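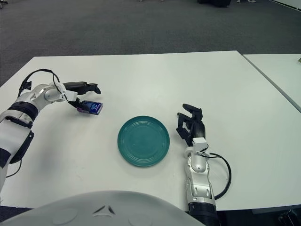
How I Get Stuck-On Food Off Stoneware Plates (Without Wrecking the Glaze)

I own way too many stoneware plates. Most of them came from a little shop called Rosales that used to be near my old apartment, and I've eaten off them nearly every day for years. So I have had every kind of crud on them you can think of: baked-on cheese, burnt sugar, egg yolk that sat overnight (my fault), and those gray pencil-looking marks that silverware leaves behind.

I used to go straight at all of it with a steel scrubber. Please don't! I took the shine right off the middle of a favorite plate that way and it has stained ever since. What follows is slower, but it's mostly waiting around, and you can do that with a cup of coffee.

What you need

Dish soap, any kind
Baking soda
White vinegar
A plastic scraper or an old gift card
A soft sponge and a couple of clean rags
A tub big enough for the plate to lie flat
A powdered cleanser for the silverware marks (optional, see step 4)

Step 1. Let the plate cool down

If it just came out of the oven, leave it alone until you can hold it comfortably in your bare hands. Stoneware hates a sudden change in temperature. I cracked one clean in half under a cold tap, and it made a noise like a dropped book.

Step 2. Soak it flat

Fill your tub with warm water, add a good squirt of soap, and lay the plate in so the water covers it. Give it 2 hours. Overnight is fine for a fully glazed plate, but check the foot ring underneath first (the rough, unglazed circle it stands on). If yours drinks up water, stick with the shorter soak and let it dry all the way before it goes anywhere near a microwave.

For burnt sugar, skip the soap and just use warm water. Sugar dissolves by itself if you leave it be. I usually swap in fresh warm water once when I remember to.

Step 3. Scrape, then paste

Hold the scraper nearly flat and push from the rim toward the middle. Most of the gunk should lift in sheets. When it stops lifting, stop pushing, and mix up a paste: 4 spoonfuls of baking soda and just enough water to make it feel like frosting. Spread it on whatever's left and walk away for half an hour. Then rub in small circles with the damp sponge and rinse.

My neighbor Fulgencio Esquivel swears by pouring vinegar over the paste so it fizzes. It's fun to watch, but the two mostly cancel each other out, so I save my vinegar for the chalky white film you get from hard water. Wipe it on by itself, give it a couple of minutes, rinse well. 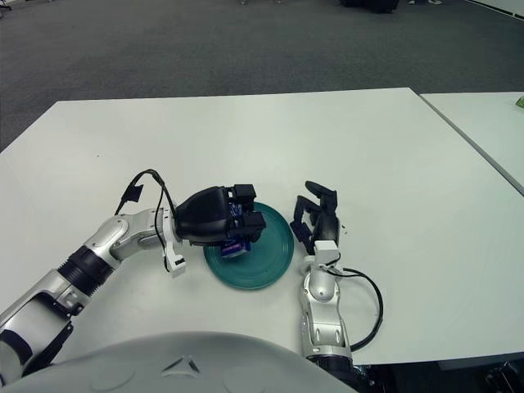

Can I just put the plate in the dishwasher with food still stuck on it?

Most of the time the food will still be there when the cycle ends, and now it's been dried on with heat. Soak and scrape first, then run it through if the maker says the plate is dishwasher safe. Hand-painted ones and anything with gold trim I always wash in the sink.

Step 4. Deal with the gray marks

Those lines look like scratches but they're usually metal that rubbed off your knife onto the glaze. Put a little powdered cleanser on a wet rag, rub gently, rinse, look, and do it again if you need to. Try a spot on the back first. If a mark won't budge and your fingernail catches on it, then it's a real scratch and it's staying.

Step 5. Dry it properly

Towel off the top, then stand the plate on its edge in a rack so air gets to the foot ring. I leave mine out until the next morning. If you stack them damp they get a musty smell, and then you're back to the baking soda.

A few odds and ends

Colored glazes, especially matte ones, hold on to tomato and turmeric stains. Baking soda paste helps. Sunlight on a windowsill seems to help too, though I've had mixed luck with that.

If the glaze has a web of fine cracks that you can feel, or it's flaking, I'd retire the plate from food duty. Mine live under houseplants now.

And put a rag or a paper towel between plates when you stack them, because that rough ring on the bottom of one will chew up the face of the next one down.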